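Handout 5: The Epistolary Novel

Bring this one to class along with your copy of *The Clarnthorpe Letters*. Up to Part Two is plenty for now, though if you've raced ahead I completely understand (I read it in two sittings the first time and missed my bus).

## What counts

An epistolary novel tells its story through documents: letters, diary entries, telegrams, emails, a note pinned to a door. The classic case is a stack of letters between two people, but the form has always been roomier than that. *Dracula* mixes journals, newspaper clippings and a ship's log. *The Color Purple* begins with letters to God. *Pamela*, from 1740, starts out in letters and slides into a journal about a third of the way in, and it was a huge hit!

Three terms for your notes:

- **Monologic**: one writer, and we never see a reply.
- **Dialogic**: two writers answering each other.
- **Polylogic**: three or more writers, often with clashing versions of the same event.

*The Clarnthorpe Letters* looks dialogic for its first 28 letters. Then the housekeeper starts writing. Mark that page, we'll spend a good while on it.

## Why the gaps matter

My favorite thing about these books is what happens between letters. A regular narrator can follow a character down the street. A letter writer has to sit down afterward and decide what to tell, and to whom, and you get to catch them deciding. Look at the December letters in Part One: the sister gets the funny version of the dinner, the lawyer gets four stiff lines, and neither of them hears about the broken window until spring.

Watch the dates, too. A letter can be sent before bad news arrives and opened after it, so the reader knows something the writer didn't. It's such a simple trick and it gets me every time.
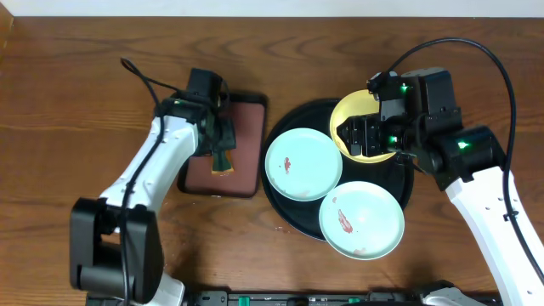 *Round serving tray with three dishes, on a wooden tabletop.*

## Who is "you"?

Every letter has a built-in reader, which makes the word "you" do a lot of work. Try this with the opening page of *Hovberg*, our second novel. Circle each "you" and ask what the writer wants from that person: money, forgiveness, a visit, just an answer? Then go back and read the page as if you were the one receiving it. Most people find it a much pushier letter the second time through.

*Hovberg* is the longer book, with some 1,596 lines of verse tucked inside the hero's letters. You may skim the verse on a first pass. Please don't skim the postscripts, they're where the best gossip is.

## Short writing task

Pick one scene from either novel and retell it as a letter from a character who never gets to write one. Up to 1,000 words. Things to settle before you start:

1. Who receives it, and how well do they know the writer?
2. How much time has passed since the scene?
3. What is the writer leaving out? (There should be something!)

Add a paragraph at the end on what changed when the voice changed. Quote the original at least twice, with page numbers.

## If you want more

*Prulluder* is on reserve at the library desk and is told entirely in postcards, so every message has to fit in a tiny space and could be read by the mail carrier. It's short, odd and very funny. Read the first ten cards aloud if you can find someone to listen.

Next handout: unreliable narrators, starting with the housekeeper.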